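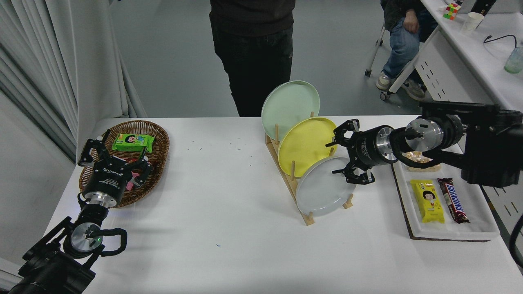
Why is the rear hub still creaking after the rebuild? Freehub pawls were fine, the end cap was dry and under-torqued.

Tuesday, May 20, 2025. Meenakshi's touring bike back on the stand. Stripped hub again, regreased, new seal from Dustis. Creak gone on stand — needs a proper hill to be sure. 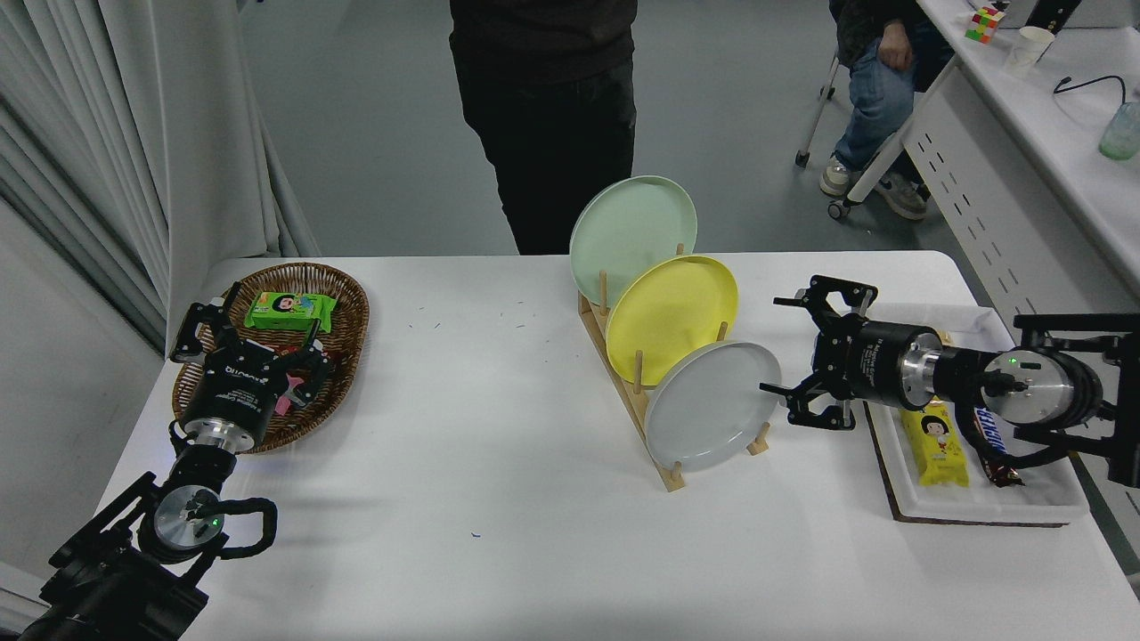
Chain at 785 miles, no measureable stretch. Leave it. Rear pads have 2 mm left, swap before the canal ride. Delwyn wants the 30 tooth sprocket tried on his too, told him his derailleur wont take it. He'll ask again.

Wheel true OK. Spoke tension low on non-drive side, brought up a quarter turn each, recheck after first ride.

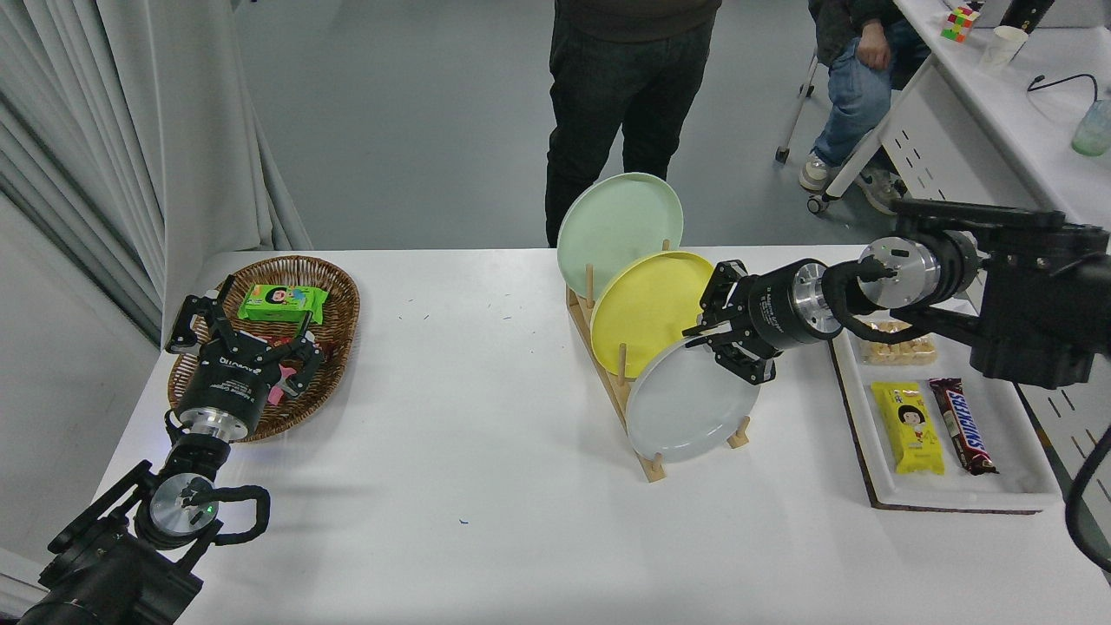 Basket and plate rack, white table.

To order: end caps, pads, cable inners.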